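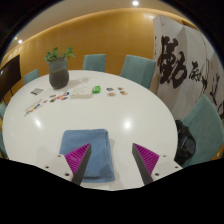
Section 7. Cloth does not release from the fingers

7.1 When to use this section

Use this section if the hand-held gripper keeps hold of the cloth after the trigger is let go, or if the display shows fault 42 (finger position not reached). It applies to the Hikgate hand unit with ribbed soft fingers. For the arm-mounted unit from Butolthorpe, please read Section 8, as the release spring is on the other side and the steps are not the same.

The fault was first reported to us in March by Heledd Gethin at the Pundbridge workshop. She was folding towels when the left finger stayed closed and the drive continued to pull. The cloth was torn a little and one rib of the finger was cracked. No person was hurt, but the finger can pinch hard enough to bruise, so we ask you to follow the order of the steps.

CAUTION: Do not pull the cloth out by hand while the unit has power. The fingers can open or close suddenly.

7.2 Freeing the cloth

1. Let go of the trigger fully. Wait four seconds.

2. Lower the unit until the cloth is resting on the table. Do not leave the weight of the cloth hanging from the fingers.

3. Press the red stop button on the handle. The status light must go off. If it stays on, disconnect the battery.

4. Turn the release screw to the left with the small key, until you feel no more resistance.

5. Open the fingers slowly with two hands, holding them by the plates and never by the ribs.

6. Lift the cloth away upward. If a loop of the fabric is caught in the ribs, push it back through with the flat end of the key. Do not cut it while it is still in the finger.

Note: If the screw does not turn, stop here and call service. In the unit of Eifion Dafis the screw was forced, and the whole plate had to be changed (part 410).

7.3 Checking the fingers

Bend each finger gently and look between the ribs for thread or cracks. Wipe the dark contact strips with a dry cloth. A finger with a cracked rib must be changed, even if it still closes correctly. The replacement is part 129, sold in pairs, and both fingers should be changed together.

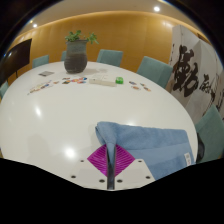
Thick fabric is the most common cause of this fault. The unit measures how far the finger has moved, and when several layers are in the way it does not reach its position and tries again with more force. A terry towel folded into a bundle, with a narrow twisted flap over the top of the pad, is the kind of load to be careful with. Open the flap and lay it flat before you grip, and take one layer only. Keep the sewn-in care label away from the fingers also, as its stiff edge can go between the ribs.

7.4 Starting again

1. Turn the release screw back to the right until it stops.

2. Connect the battery and release the stop button.

3. Close and open the fingers three times with nothing between them. Listen for a clicking noise.

4. Try with a single layer of thin cloth before you return to towels.

If fault 42 comes back the same day, do not reset it again. Write down the serial number and contact Gethin service.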